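Crowdfunding for a coworker – will the money mess up her benefits? who should hold it??

Dullel Community Help > Money & Giving > Fundraisers
Posted 2022-02-16
6 shares | 4 comments

remero_nightshift

Trying to get this sorted before my shift so sorry if its messy. Lady I work with at the bakery in Remero has been there forever, trains all the new people, never calls out. Her car died in January and she's been walking in, in the dark, before the buses start. A few of us want to put up a fundraiser page. Goal is $2000, enough for a decent used car if we're lucky.

Things I can't figure out –

Do I put it in my name or hers? She doesn't know yet. Wanted it to be a surprise but the site wants a bank account and a name that matches.

Does she owe tax on it? Do I, if it lands in my account first?

She gets help with her rent, income based. Somebody at work said a big gift could knock her off it. Don't want to hand her a car and lose her the apartment.

Also our manager said no flyer in the break room. Can he do that? We've got $50 in an envelope so far, from one person. Thanks in advance

31 people found this useful

gusside_gran

Aw what a lovely thing to do. Just go for it! We did one for my neighbor when her roof went and people were so generous, total strangers. Put a nice picture of her smiling and tell the story. Dont overthink the tax stuff, its a gift. Good luck hon

3 people found this useful

paperwork_pat

Please do overthink it a little. Did the books for a church fund for 9 years and saw this go wrong twice.

Name – set it up so she's the beneficiary and the money goes straight to her bank. Most of the big sites let you do that, you run the page and she gets an invite to connect her account. Means no surprise. I'd give up the surprise. You are putting her name, her job and her money troubles on the internet, she gets a say in that. Some people would hate it.

Tax – I'm not a tax person. Generally, money given out of kindness with nothing expected back is treated as a gift and the one who gets it doesn't owe income tax on it. If the employer chips in that can be different, could count as pay. Keep it out of your account if you can. If you can't, write down every dollar in and the date it went to her. Screenshot everything.

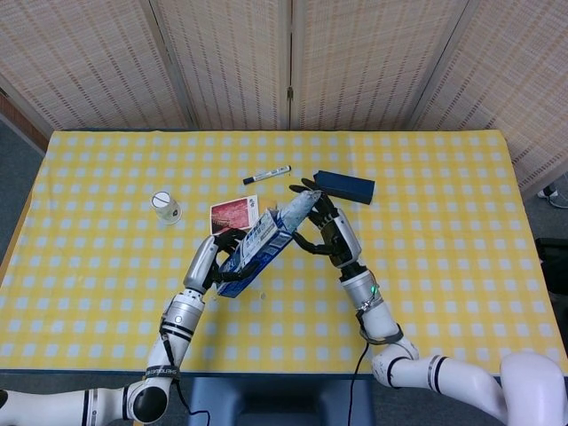

Rent help is the real problem. Every program has its own rules on gifts and on how much you can have sitting in the bank. One gift might not count as income, but regular ones might, and a balance over the limit can hurt her even if the gift didn't. She needs to call her caseworker BEFORE the page goes live and get the answer in writing. An email is fine. Ask about cash and ask about a car, two seperate questions. Some places care a lot less about a car she needs for work.

One lady I knew got $1440 in one go and didn't report it. Took her months to straighten out, and she would have been fine if she'd reported it.

If it's looking bad, ask whether your group can pay the car lot direct. Not always a fix but worth asking.

phuthong_dad

Agree w the above mostly. On the flyer – its his break room, he can probably say no to paper on the wall. Read the handbook. Doesn't stop you texting people off the clock.

Couple other things. Check the fees, they come out of each donation so aim a bit over. Budget for title, plates and insurance too, everyone forgets insurance. And don't put her shift times or walking route on the page. Seriously. Had to tell my brother in law to take that down off his.

8 people found this useful

Related on Dullel

Can I close a fundraiser early if we hit the goal
Donor wants a refund, money is already spent
Gusside: who fixes donated cars cheap?
Is a gift card from my boss taxed
Phuthong school lunch debt drive – how to join
Landlord asking about money in my account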